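Week 4: Who gets to count the votes?

Right, notes for those of you who missed Tuesday (and for those who were there but were looking at your phones, I saw you!). We're still on local elections, and this week it's the Numstead recount, which I love teaching because it's so small and so bad-tempered.

Quick reminder of the facts. Numstead council had one seat up, two serious candidates, and a turnout that just crept past 2,000. On the night it was 1,114 to 1,012 for the sitting councillor. You'd think that was that. But 72 postal votes had been set aside over signatures, and the challenger's side went to the local paper before they went to the returning officer. Bad order to do it in, if you ask me, and we'll argue about that in the seminar.

Now, do the sum. Even if every one of those 72 had gone to the challenger, the result stands. So why did the row drag on right through August? Have a think before you read on, and write your guess down somewhere.
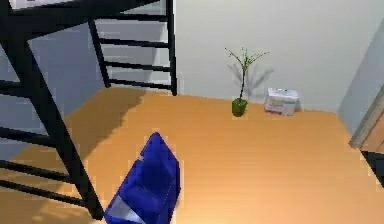 Orange wooden surface, black metal frame with a ladder section (computer render).

My own view is that the row was about being listened to. People whose votes had been put to one side got a letter with a tick box on it and no name at the bottom, and they were furious. I would be too! Prasetyo Purba's essay in your reading pack is very good on this, especially the middle part where he compares Numstead with the Conneely ward dispute. He's harder on the council than I am. Skip his section on Durnia for now, we'll need it in week 6 and it'll only muddle you.

A few words you should be comfortable using by next time: returning officer, spoilt ballot, rejected ballot (no, they aren't the same in these notes, look back at week 2), margin, petition.

For the seminar, please bring one page, handwritten is fine, on whether a council should have to explain itself to each voter whose ballot it rejects. Pick a side. I had far too many "there are good points on both sides" last time and I nearly wept.

Reading: Purba, first two sections, plus the Numstead letters page. Essay titles go up on Monday.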